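Notebook, August, Clilau project. Entry by Manuela Messina

Started at 9:40. Continuing with the question from the last entry: does the policy trained on hand-held data get worse when the object is large and has almost no texture? Olvera asked me to have an answer before they decide on the next collection.

What I did today in the morning: cleaned the tray set. We had 70 demonstrations of "grasp the tray by the edge and shift it". After replaying all of them I kept 59. The rejected ones are mostly those where the tracking jumped at the start. I wrote the list in the shared folder, with the reason next to each one, so please do not delete the raw files yet. In two of them I am not sure the jump is real, it can also be a time stamp problem from the old recorder version.

Method, so that I remember it in one month. Every demonstration is cut into short pieces, 16 steps of action per piece. The observation is the wrist image only, no external view. The action is relative to the pose of the gripper at the moment of the observation, not to the table. I compared two versions of the training:

Version A, as before, images resized directly.
Version B, same, but with random changes of brightness and color during training.

I trained both with the same seed and the same number of epochs. For the test I used the Celel arm, with the tray starting in a different position each time, and I marked the positions with pencil on a paper plan so that A and B get the same ones.

Result. Version A fails in a way that is quite regular. The approach is good, the fingers open early enough, and then the gripper stops too high over the rim and closes on air. Version B goes lower and takes the rim more often, but it is slower and sometimes it hesitates near the corner, moving a little left and right before it decides. I do not want to write a success rate here until I repeat the test with the second seed. Last time we wrote the number too early and it stayed in the slides.

My explanation for the moment: when the tray and the table are both pale and smooth, the rim is the only thing in the image that says how far away we are. If the light on the rim changes, version A loses the height. I checked this in a simple way. I took 1000 images from the validation part, made them a bit darker, and looked at how the predicted height changed. For A it moves a lot, and always in the same direction. For B it moves less. I do not consider this a proof, but it agrees with what I see on the arm.

Also I looked again at the moments before the grasp in the demonstrations, with the fingers open on both sides of the corner, one over the tray and one over the table.
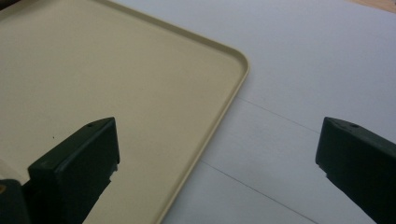 The pieces with a corner approach are a minority in the set, most of the time we took the tray from the middle of the long side. This can explain the hesitation of version B. I would like to record more corner grasps with different angles of the hand, and train B again before changing anything in the network.

Problems and small things:

The Kokix calibration script still writes the result into the folder from which it is started. I lost twenty minutes looking for the file. Somebody should fix the path, or I will do it when the second seed is running.

The finger opening in the log is in millimeters, but in the training code it is normalized. I added a comment in the loader.

To do: second seed for A and B. Corner demonstrations. Ask Olvera if they can accept a test with only one tray color, or if they need also a dark one. Stopped at 18:15, training of the second seed is started, the log goes to the usual place.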